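Blog > House Things > Surfaces

In Defense of the Fake Marble Table

9 min read

I own a gray marble-patterned tabletop, and I would like to talk about it, mostly because visitors keep doing so without being asked.

The usual sequence goes like this. A visitor comes in, puts a hand flat on the table, and waits for it to be cold. It isn't especially cold. Then comes the small, sympathetic "oh," as if I'd been cheated by a man with a cart. I wasn't cheated. I knew what I was buying. It was called the Lillel, it had "marble look" in its description in letters of a perfectly legible size, and it could be carried up a flight of stairs by two people who were no longer speaking by the landing.

Real marble was considered. I want that on the record. I went to a stone yard with a tape measure and a face I had arranged to look like money, and I was shown a slab from which my table could theoretically be cut. The quote was 3000 dollars. I asked whether there was anything a little more modest and they came back, after some typing, with 2000 for a piece that had what they called character, meaning a crack. Neither price included legs. I ate a sandwich in the car and thought about how much I really needed a surface that a lemon could ruin.

So, the Lillel. I've now lived with it long enough to have opinions, and since the comments on my last post (grout) suggested a hunger for this sort of thing, I'm going to share all of them.

The first is about gray. I picked gray over white because white marble patterns always look to me like a hotel bathroom trying to get a promotion. Gray is calmer. Gray also looks slightly dirty when it's clean and completely clean when it's dirty, and I consider this the best bargain in the whole purchase. I have wiped that table in front of guests with great ceremony and changed nothing about it. I have also failed to wipe it for a period I won't disclose, and been complimented.

The drawback arrives when you drop something. Marble pattern is camouflage. It was designed by nature to hide small gray fossils and it has kept up the skill in printed form. Over the past few months I've lost to it a sewing needle, a flat battery the size of a lentil, the clear plastic foot of a lamp and one contact lens, which I maintain is still there. Things don't fall off this table. They go into the veining. My method now is to lower my chin to the surface and look across it sideways with one eye shut, like somebody lining up a pool shot, and then sweep slowly with the edge of a library card until something clicks.

I did try a tray. Everybody recommends a tray. The tray is now where I keep the things I'm not using, and the things I am using are next to it, on the marble, disappearing.

My second opinion is about repeats. Real stone never repeats, as the stone yard told me more than once. Printed stone does, and you'll be fine until the day you see it. Mine has a vein shaped a bit like a duck. I was happy with the duck. I thought of it as a feature. Then, one evening around dinner, I found the second duck, facing the same way, with the same odd foot. I have not been able to sit down since without checking on both of them. If you buy one of these tables, I suggest you don't look for the duck.

Then there are the walls.

I should explain that I am a person who chose the walls first. They're patterned too. I ordered the paper from Wandgate in a mood of tremendous confidence one April, from a sample the size of a playing card, and I'll say this for a sample the size of a playing card: nothing on it can possibly clash with anything. It looked lovely held against the table. It looked lovely held against my sleeve. The rolls arrived, 15 of them, and somewhere near the fourth strip I took a step back for the first time and noticed that I had built a room in which there was nowhere for the eye to sit down.

The received wisdom is that you get one pattern per room. If you want two, one should be large and one small, and they should share a color, and you should know what you're doing. I have read this advice in at least three magazines, all of them after the paste had dried.

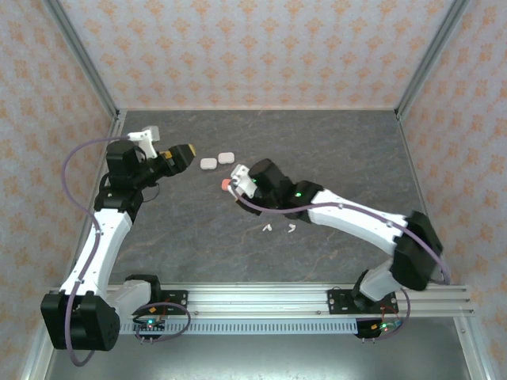 Gray marble pattern on the tabletop, more pattern on the walls. I stand by it.

It took me a while to stop apologizing for the combination. For the first couple of weeks I tried to calm the room down, and went about it the way most people do, by buying more stuff for it. I bought a plain runner for the table. It slid. I bought a plain cloth, and the cloth covered the marble so well that I had in effect paid for a table in order to look at a cloth. I bought a big plain bowl and put it dead center, and the bowl looked as if it was waiting for a train.

Eventually I put all of that in the hall closet, sat down in front of the table with a cup of coffee and just looked at the thing. And I liked it. I can't give you a theory. A marble pattern is a messy, wandering, unplanned kind of pattern, and it seems to get along with its neighbors better than stripes would have. Or I'd simply been in there long enough for my standards to adapt, the way your nose does with paint.

My sister-in-law came by and said it was "a lot." I've decided to hear that as a measurement.

Some practical matters, for those of you who arrived through a search and have been waiting patiently.

Cleaning. Warm water, a drop of dish soap, a soft cloth, and then a dry one. That's it. I was talked into a bottle of Starkix, a spray which promises on its label to "revive" stone-effect surfaces, and after using it the table was very shiny for an afternoon and very smeary for the rest of the week. Every place I'd leaned an elbow was recorded. You could have reconstructed my whole day from it. The remaining Starkix now does the faucets and is much happier there.

Heat. I use a mat. I know that real marble people also use a mat, and I enjoy bringing this up. The entire selling point of a stone surface, as far as I'd understood it, was that you could slam a hot pot down on it like a chef in a movie. Then you meet somebody who owns one and they chase you across the kitchen with a cork disk.

Scratches. There are some. I know of 3, and I know who made each of them, and two were me. On a plain top they'd be all you could see. On mine they've been absorbed into the general geology. One of them runs along a vein so neatly that I think it improves it.

Edges. This is the weak point of any patterned top, in my experience. The pattern on the surface and the pattern on the edge have usually never been introduced, and a vein will come striding up to the corner and stop dead. On my table the edge was the thing I hated most for the first week. Since then I have looked at it perhaps twice. Chairs help – you push them in and the problem is behind them.

Light. A gray top drinks up more light than you'd think. I had one overhead bulb and assumed that would do, and it did, in the sense that I could tell there was a table. I added a clamp lamp and then a second one on the other side. Anybody doing fiddly work at a gray table should budget for light before budgeting for anything else, and especially before the bowl.

People ask if I would do it again, and I've had time to think about it, largely on my hands and knees looking for a needle that had gone over the side after all. I would get the same table. I would get the same gray. I'd order a sample of the wallpaper bigger than a playing card and tape it up for a night or two, and then I expect I'd order the same wallpaper anyway and feel better informed.

What I wouldn't do is go back to the stone yard. I drove past it recently on the way to Paiva (the bakery, not the shoe place) and the piece with character was leaning outside by the fence with a discount sticker on it. I slowed down. I'll admit I slowed down. A driver behind me had some views on that. I kept going, bought a rye loaf, brought it home and cut it on a board, on a mat, on a table that looks like marble to anyone who keeps their hands in their pockets.

The crumbs are still on it, I assume. I can't see them.

Next time: the hall closet, and what to do with a plain runner, a plain cloth and a very big bowl. Offers considered. The bowl is heavier than it looks, so bring a car.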